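Presse- und Influencer-Termin beim Verein organisieren: so läufts bei uns

Kurz vorweg: Das hier ist für kleine Vereine und kleine Agenturen. Kein Stadion, kein Riesenbudget. Wir haben für Elomach im Mai einen Medienkick auf dem Platz in Dultow gemacht, 20 Leute auf dem Feld, gemischt aus Lokalpresse und Gaming-Kanälen. Hat funktioniert, mit Schrammen. Schritte in der Reihenfolge, in der sie anfallen.

1. Platz zuerst

Nicht die Einladungen. Platz schriftlich bestätigen lassen, mit Uhrzeit, Kabinen und Flutlicht. Mündlich zählt nicht. Wir hatten eine Zusage am Telefon und dann stand die D-Jugend da. Ausweichtermin gleich mit anfragen, kostet nix.

Fragen, die in die Mail gehören: Stollen erlaubt? Wer schließt auf? Strom am Spielfeldrand? Darf gefilmt werden, auch mit Drohne?

2. Gästeliste

Zwei Listen. A sind die, ohne die es keinen Sinn macht, B sind Nachrücker. Wir haben 447 Adressen durchgesehen und am Ende 200 angeschrieben, das war zu viel. Lieber weniger und dafür persönlich. Bei den Kanälen nicht nur auf Abos schauen, sondern ob die überhaupt mal was über Fußball machen.

Einladung: Betreff mit Ort und Uhrzeit. Drei Absätze. Schuhgröße und Trikotgröße direkt abfragen, sonst rennt man den Leuten wochenlang hinterher.

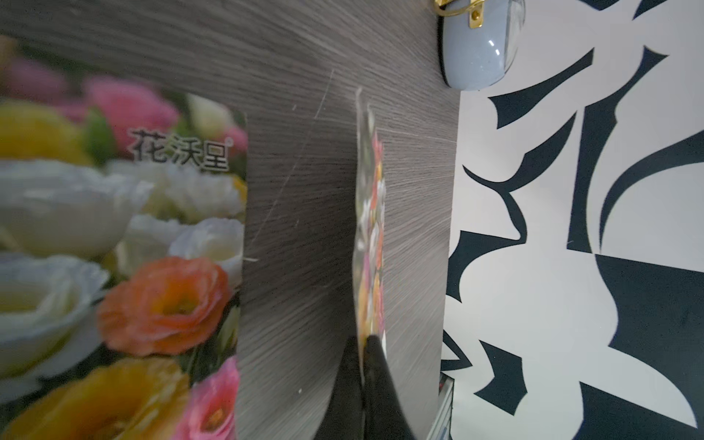 Trornirholm: Bei der Trikotgröße bitte auch fragen, was hinten drauf soll! Wir haben letztes Jahr alle Klarnamen gedruckt und die Hälfte der YouTuber wollte den Kanalnamen. Mussten dann am Vorabend noch mal zur Druckerei. Und Rückennummern frei wählen lassen gibt fünfmal die 10.

Guter Punkt, hab ich oben nicht drin. Also: Name fürs Trikot abfragen, Nummern selber vergeben, fertig.

3. Teams einteilen

Auf keinen Fall vor Ort wählen lassen. Dauert ewig und einer bleibt übrig. Wir fragen in der Anmeldung nach Spielerfahrung (nie / früher / aktiv) und mischen danach. Jedes Team kriegt einen Kapitän aus dem Verein, am besten ehemalige erste Mannschaft. Die kennen das und bremsen auch mal wen ein, der zu hart reingeht. Zwei Torhüter extra organisieren, freiwillig geht da keiner rein.

4. Ablauf am Tag

14 Uhr Ankunft und Kabine
14.30 Uhr Begrüßung, kurz, wirklich kurz
14.45 Uhr Aufwärmen, Teamfotos
15 Uhr Anpfiff, zweimal 20 Minuten
16 Uhr Interviews, danach Essen

Mehr als zweimal 20 schafft die Truppe nicht. Unser erster Entwurf hatte zweimal 30, nach der ersten Halbzeit lagen alle. Teamfotos unbedingt vor dem Spiel, hinterher sind alle rot und halb umgezogen.

Sanitäter einplanen, Eis und Tape sowieso. Haftung in der Anmeldung unterschreiben lassen, Text vorher mit der Vereinsversicherung abklähren.

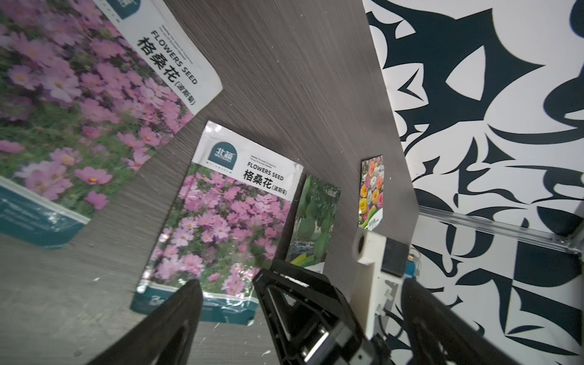 5. Material für die Gäste

Muss am selben Abend raus. Nicht am nächsten Tag. Wir hatten 1042 Fotos auf den Karten und keinen, der aussortiert. Jetzt sitzt jemand schon in der Halbzeit am Laptop und zieht die besten raus. Ein Ordner, ein Link, Dateinamen mit Team und Trikotnummer. Freigabe und Bildrechte stehen in der Anmeldung, dann muss man abends nicht diskutieren.

Rohvideo für die Kanäle extra, die schneiden eh selber. Genug Speicherplatz vorher buchen, bei uns war der Ordner um halb neun voll.

6. Nachfassen

Nach einer Woche eine Mail, Danke plus Link. Nicht fragen wann der Beitrag kommt. Wer was macht, macht was. Beiträge in einer Tabelle sammeln, Papadopoulos als Sponsor wollte die Übersicht am Monatsende haben und wir haben dann alles von Hand zusammengesucht. Gleich mitschreiben.

Ach so, Duschen. Vorher checken ob warmes Wasser da ist.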